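Wajid Mirani
Thread on the grasp-point result we've been sitting on since December. Short version: for soft packaging, where the demonstrator pinches matters more than how many demonstrations you collect. 1/13

Setup. Demonstrations recorded with hand-held parallel grippers, no arm in the loop. One person, one bench of packaged snacks, pick up and transfer to a bin. The policy is trained on the wrist view plus finger width and never sees a side view. 2/13

We started with 3353 recorded picks. After dropping tracking failures and aborted reaches, the pouch-only subset was smaller than I wanted, so we fixed the training set at 600 episodes per condition and stopped arguing about it. 3/13

Two conditions. A: demonstrators grasp wherever they like. B: demonstrators pinch the lower part of an upright pouch, with the seal end pointing away from the palm. Same people, same bench, same pads, same gripper. Order of conditions alternated by session. 4/13

Of the 600 in B, 582 passed the label check. Tuulikki Jääskeläinen did the second pass blind to condition. Most of the rejects were pouches that rotated during the close, so the pads ended up on a side fold. We topped B back up to 600 before training. 5/13

Result: on held-out pouches, B drops fewer items in transfer than A, on all 5 seeds. The gap is widest for light pouches with a lot of air in them and nearly gone for stiff ones. On boxes there is no difference we would defend. Tables are in the Polludport report, section four. 6/13

Why we think it happens. In A the same visual state maps to several grasp heights. The policy averages them and closes somewhere in the middle, where an inflated pouch has the most give. The film slides over the pad and the finger width reading keeps changing after the close. 7/13

In B the corners crumple under the pads and the width settles sooner. That gives a cleaner stop signal. We tested this by masking the width input. With width masked, B loses more than half of its advantage, so the signal accounts for a good part of it, with the rest unexplained. 8/13

Things that did not help: a harder pad, a slower close, and doubling the A data. Doubling A narrowed the gap on stiff pouches only. I expected the slower close to do more. It mostly made the sessions longer. 9/13

One annoyance for anyone replicating. Printed text and codes on the back of a pouch are good features for the tracker and bad features for the policy. It will memorize a nutrition table if you let it. We hold out by product for this reason. Holding out by episode gives you numbers that look great and mean very little. 10/13

Limits. One gripper geometry, one bench, right-handed demonstrators only. The Larkix baseline was run with default settings and could probably be tuned. No wet or frozen goods. I would not carry any of this over to mesh bags. 11/13

Hämäläinen asked whether B is simply easier to demonstrate. Partly, yes. Median episode length is shorter in B. We resampled A to match the length distribution and the ordering held, with wider intervals. That plot is going into the appendix of the next revision. 12/13

Code for the label check and the resampling goes up Wednesday. The raw video stays at Evville until the storage question is settled, so please don't email me for it yet. Grasp type B below, for those who asked what "lower part" means in practice. 13/13

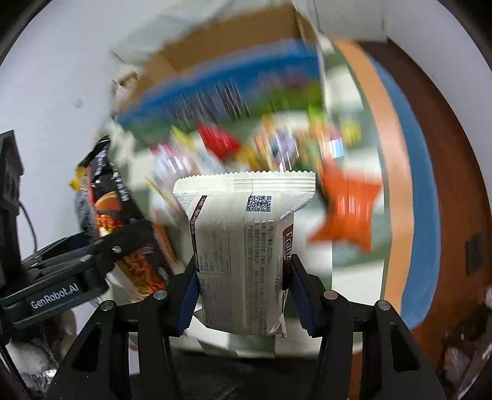 Condition B grasp: pouch upright, serrated seal at the top, pads at the bottom corners.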